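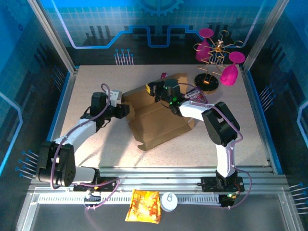 Cell check before the August pull-back runs, bimanual cell 2, Festberg lab. Filled in at the bench, typed up after, so excuse the shorthand. This covers the carton task only (flap handling with snack packs, policy trained on the Clerier set). Main worry going in was cable slack. Purple cable on the left arm arches right over the gripper, and with the gripper that close to a carton flap I want the loop watched on every run. Right gripper was over the top of the box, green LEDs lit, snack package next to it. Walked the rest from there.

1. E-stop, both stations
OK. Pressed each one with arms idle, both drop power. Reset is stiff on the door side. Not a fail.

2. Base plates and rail
OK. Bolts marked with paint pen, no marks shifted. Re-torque due after the next block, put it on the sheet.

3. Cables
OK WITH COMMENT. No nicks or flat spots found by hand. Left arm loop too generous for my liking. It has to clear the wrist at full roll, but a flap coming up under it could hook it. Added a stop rule, see item 9. Do not zip tie it to the forearm, we tried that in the spring and it pulled the connector.

4. Base wiring and boards
OK. Connectors seated. Would still like a cover over the board by the right base. Second time asking.

5. Grippers
OK. Finger pads wiped, no tears. Force cap set in Trultus and read back from the controller, not just from the config file. The two disagreed last month and that is how we lost a carton and a pad.

6. Work surface and floor
ACTION. Snack bag and a round white lid down in front of the rail. Clear before the next block starts. Anything in front of the rail goes in the bin or the prop tote. The wire piece with the magenta discs and cones stays on the table, it is the distractor object and the protocol calls for it. Keep it on its round base, and check the wire ends for snags before reaching past it.

7. Wall panels
OK. All seated, no rattle. Prints stay as they are, a changed backdrop is a changed condition and we would have to start the comparison over.

8. Joint limits and overlap zone
OK. Soft limits loaded, overlap zone on. This is the piece that matters for the result. Method under test is the shared slow zone: when both grippers are inside it the pair drops to the lower speed, and the arm with less left to do gives way. Baseline is the same policy with plain collision stop.
Numbers so far, so whoever checks next knows what they are protecting:
Training demos: 1255
Evaluation runs logged: 1014
Protective stops, baseline: 202
Protective stops, slow zone: 29
Runs split evenly between the two conditions. Still want the stop log read by a second person, a few of the baseline ones look like bumped light curtain to me and shouldnt count.

9. Stop rules for the operator
Stop the run if:
- a flap gets under any cable
- the carton walks into the wire piece
- either gripper holds on after a release command
- you need to reach in for any reason at all, even a quick one
Log the run as stopped. Do not restart from the middle, those runs are no use to us.

10. Carton condition
OK WITH COMMENT. Flaps bent, fine for this block, the task allows it. Swap when a flap tears or goes limp at the crease. Write the swap in the log with the run number. Last block had three swaps and only one writen down.

11. Logging
OK. Clocks synced on both arm controllers. Daher drive has room for the block. Copy at end of shift, check the copy opens.

12. Operator
Sleeves up, lanyard off, glasses on. Hand on the pendant from start to release.

Result: cleared to run once item 6 is done. Items 3 and 4 carry over to the next sheet.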